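Table rules, and whether they hold up
2 min read · 18 shares · Filed under: Robots & Standards

Noemi Sala's handling guide for the Vilo bench has 50 rules. I doubt most of them matter — a few might.

Rule 4: clear paper under the jaws

Pale sheet, jaws open, nothing between them. Fine, but the guide never says how flat is flat.
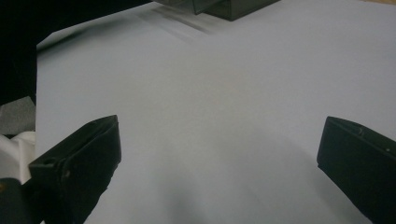

Rule 11: two hands, two grippers

Both marker plates are meant to stay in view. Settimio Grasso calls this good practice, and I'd like to see it tested first. 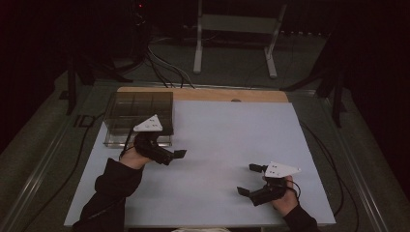

A rule copied from the Masach guide is still only a habit until someone checks it.

Rule 23: small parts, one at a time

Approach from above, tip down, other jaws kept wide.

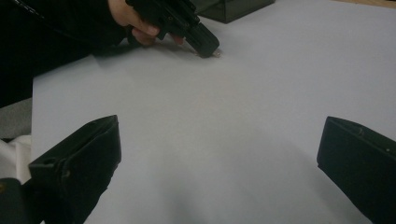 Sala promises a shorter list in November. I'll believe it when I've read it.

3 comments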